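Community Help > Blood tests and results > Iron

Ferritin low, haemoglobin normal: daily or alternate-day tablets, and how to fit them round levothyroxine?

Posting on behalf of my mother, who has read the leaflet and two hospital web pages and found that they don't agree. Details below. I have left out everything that didn't seem relevant, so ask if something is missing.

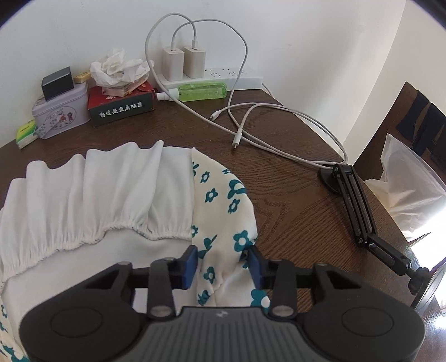
Burkorov, Monday, July 10, 2023

Posted by Teno

She is 67. A routine blood test in April, taken for her thyroid review, came back with ferritin 13. Haemoglobin was inside the lab's range but near the bottom of it. MCV was normal. TSH was fine and her levothyroxine dose was left alone.

The surgery prescribed ferrous sulfate 200 mg tablets, one a day, and asked for a repeat blood test. She took them for a few weeks with breakfast, had constipation and nausea, and stopped. The pharmacist suggested every other day instead. The leaflet says nothing about every other day. One of the hospital pages says daily, the other says daily or alternate days.

Current routine: levothyroxine on waking with water, then breakfast with tea. Calcium and vitamin D tablet at lunch. Nothing else regular, no stomach acid tablets, no aspirin or ibuprofen. She eats meat twice a week. No known bowel problems. No bleeding that she has noticed.

Three things I would like to understand:

Does alternate-day dosing mean half the benefit?

Where in the day does the iron go, given the thyroid tablet and the calcium?

Is a low ferritin with a normal haemoglobin worth treating at all, or could she wait for the next test?

She has a telephone appointment coming up, but it will be short and I would like to go in with the right list.

Ngô

Taking these in your order.

Alternate-day dosing. It is not half the benefit. After a dose of iron the liver puts out more of a hormone called hepcidin, which reduces absorption from the gut, and the effect is still there the next day. A tablet taken in that window is absorbed less well. Small studies, mostly in younger women with low stores, found that a larger fraction of each dose was absorbed when the doses were spaced out. The total absorbed over a given number of weeks is still usually a bit lower than with daily tablets, so stores may refill more slowly. If she stopped daily tablets completely and can keep going on alternate days, then alternate days is the better regimen for her. Current practice in the UK is to start with one tablet once a day and move to alternate days if it isn't tolerated. Two or three a day is the older advice and you will still see it on some leaflets. Do tell the surgery that she changed it, so that they read the repeat result correctly.

Timing. Iron binds levothyroxine in the gut and can reduce how much gets in. The usual gap is at least four hours. Calcium does the same to levothyroxine and also interferes with iron. Tea and coffee reduce iron absorption when taken together with it, as do bran and dairy. Given her day, I would look at one of these:

Levothyroxine on waking, calcium at lunch as now, iron in the evening, well after tea (the drink) and a couple of hours after food if her stomach allows.

Levothyroxine on waking, iron mid-afternoon, calcium with the evening meal.

An empty stomach gives better absorption but more nausea. With a small snack is acceptable if the alternative is not taking it. Orange juice is often recommended. The evidence that added vitamin C makes a practical difference to tablets is weak, and water will do.

Dark stools are expected on iron tablets. Black, sticky and foul-smelling stools are a different matter and need same-day advice, whether or not she is on iron.

One more point on the thyroid side. If she took iron at breakfast, shortly after levothyroxine, for several weeks, mention that too. The TSH from April predates it, so it says nothing about whether the dose was being absorbed properly during that time.

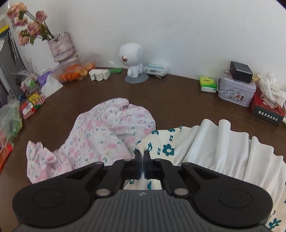
As to whether it is worth treating: ferritin reflects stores, and haemoglobin tends to fall only once the stores have largely gone. A ferritin that low is iron deficiency by any lab's definition. Ferritin can be falsely raised by inflammation or liver disease. It isn't falsely lowered by anything common. So the result stands, and waiting is not a plan I would choose without asking.

The larger question is the cause. After the menopause there is no monthly loss to account for it, and diet alone is an incomplete explanation in someone who eats some meat. The things to raise on the call are:

coeliac blood test (she should be eating gluten normally beforehand)
stool test for hidden blood, called FIT
whether she needs a referral, with or without anaemia
date of the repeat full blood count and ferritin

Iron tablets don't interfere with FIT, so she doesn't need to stop them for it. A negative FIT lowers the likelihood of a bowel cause but doesn't rule one out, and the GP will weigh it against the rest.

Mama

My surgery moved me to liquid iron when the tablets upset me. It tastes bad and you need a straw for your teeth. Ferrous fumarate is another one they can try. Worked better for me than sulfate but everyone is different. Prunes for the other problem.

I would just do every other day and not worry, mine was low for years and nothing came of it.

Ngô

Changing the salt sometimes helps, agreed, although a good part of the difference comes from how much elemental iron each product contains, so compare those figures and not the milligrams on the front of the box. Slow-release and coated tablets are generally not recommended. They are gentler partly for the reason that they release iron past the part of the gut that absorbs it best.

I would not go along with the second paragraph. A low result in someone of 67 should have a cause looked for, even if none is found.

Teno

Thank you both. We have gone with the evening slot on alternate days and marked the days on her calendar. FIT and coeliac were not mentioned in the letter from the surgery, so both are now at the top of the list, followed by the breakfast timing and whether TSH should be repeated with the next bloods.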